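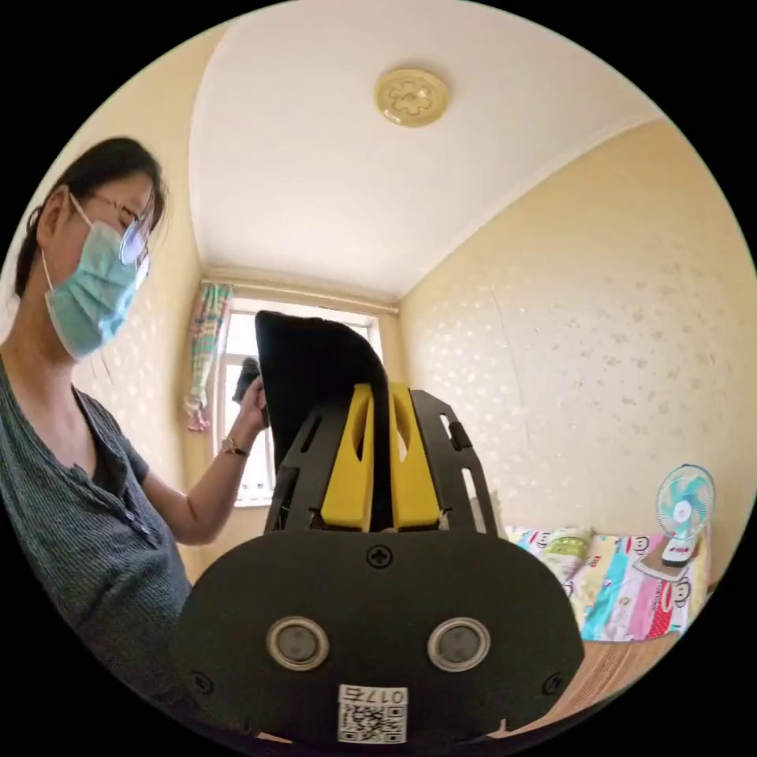
## Sunday, the little room

Spent most of the day in the small cream room with Zineb, getting through the black cloth. I had thought we would be done by lunch. We weren't, and we stopped at twenty past four because my neck hurt and she had a bus to catch.

The black is harder on the eyes than anything else in the pile. With the gray or the blue I can see a fold from across the room. With black I have to hold it up to the window, and even then a seam and a crease look the same until I run a thumb along them. I mixed up right side and wrong side twice before noon. Zineb says to mark the wrong side with chalk as soon as it comes out of the bag. I did that after lunch and it went faster.

Masks on all day. The lint from the old pieces gets everywhere, and last week I was coughing into Tuesday. My glasses fogged on the stairs but were fine once I sat down.

Inna's list from Kilto says 103 pieces in all. We have finished 55. The ones with the long narrow strips take longest, as the strips have to be laid flat and pressed before anything else, and they twist back if you leave them. I put 12 of them under the heavy atlas overnight. I will see in the morning if that does any good.

Ate at one, standing up in the kitchen. Lentil soup from Friday, the end of the rye loaf, an apple. Zineb had brought cheese pastries from Holub and left me two. I had one with coffee at three and the other just now.

Kohei called while we were working. He wants the sewing machine back before the end of December and will come by with the car. I need to find the foot pedal and the small box of bobbins first. The pedal was on the shelf in the hall when I last saw it, but it isn't there now.

The window in that room still sticks. Valeriano planed the edge in the fall and it was good for a month. I got it open a hand's width with the flat of a butter knife and left it like that for the air. Must remember to shut it before bed.

Paid the electric bill. Wrote to Eduard about the shelves and said yes to the narrow ones.

For tomorrow:

- look under the atlas
- buy white chalk, two sticks, and a packet of fine needles
- foot pedal, bobbins
- wash the brown bag before it gets used again
- ask Inna if the torn pieces count toward the 103 or go in the rag box

Bed at ten. It is raining a little, so I went back and closed the window.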